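I run a small desk-setting service out of Dallanstead called Pileck, and I'm looking for a part-time helper starting in August. We get rooms ready for people who are about to move into them: guest rooms, shared offices, a couple of study lofts over in Dillmont. You'd be doing the small stuff, mostly. Lamps, frames, books, cords, drawers, that whole end of things (which I love, and I hope you will too!).

Most days you'd work with one desk at a time. I give you a sheet with what goes where, you set it up, we stand back and squint at it, and then we usually move the lamp again. 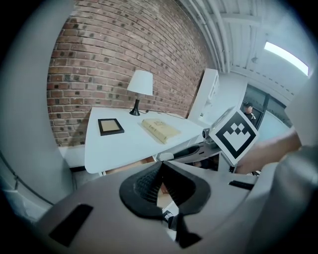
I'm picky about cords. They go along the back of the desk, and frames stay lying flat until the customer picks a wall. Paper wrapping stays on until I've checked the item off, so please don't get excited and rip into things.

**What I need from you**

- Good hands and some patience with tiny adjustments
- Able to carry a box up a flight of stairs
- Fine with a start at 8:30 a.m.
- No experience needed, I'll show you everything

**What you get**

- $100 per shift, paid the same day
- Lunch from Cele, the sandwich place downstairs (get the pickles)
- First pick of the lamps we retire

To apply, drop a note at 43 Cele Court or call and ask for extension 832. Tell me what's on your own desk right now, mess included. I'd like to have someone picked before the end of July, so sooner is better!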